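양팔 로봇 책상 정리 시뮬레이션 프로젝트 보고서

팀명: Sornell
작성: Bjartur Hjaltadóttir

1. 목적
책상 위 마우스를 집어 지정한 위치로 옮기는 동작을 시뮬레이션에서 학습시킨다. 실물 로봇은 2학기에 쓸 예정이라 이번 학기에는 렌더링 환경만 다루었다.

2. 환경 구성
장면 파일은 Hancombe 조가 작년에 만든 것을 받아 수정하였다. 탁자는 흰색으로 두고 화분, 칠판 이젤, 마우스와 회색 매트를 배치하였다. 로봇은 두 팔 모델이고 물체 위치는 매 회 조금씩 바꾸었다. 배경의 선반과 벤치는 충돌 계산에서 제외하였다.

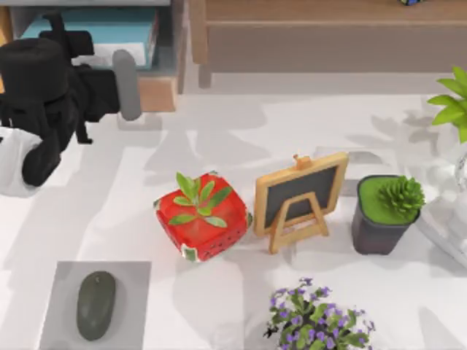

시연 데이터는 조원 네 명이 나누어 모았다. 모두 884회를 기록했고, 중간에 끊긴 것과 물체가 탁자 밖으로 떨어진 것을 빼고 600회를 학습에 사용하였다. 한 회 길이는 14초로 맞추었다.

3. 결과
평가는 30회 실시하여 14회 성공하였다. 실패는 대부분 손가락이 마우스 옆면에서 미끄러진 경우였다. 화분을 건드린 경우도 두 번 있었다. 마찰 계수를 올리면 미끄러짐은 줄었지만 놓는 동작이 늦어져서 원래 값으로 되돌렸다.

4. 남은 작업
그림자 방향을 바꾼 조건은 아직 시험하지 못했다. 8월 중에 조명 설정을 추가하고 같은 횟수로 다시 평가한다. 설정 파일은 조 공유 폴더의 Cleltstead 항목에 올려 두었다.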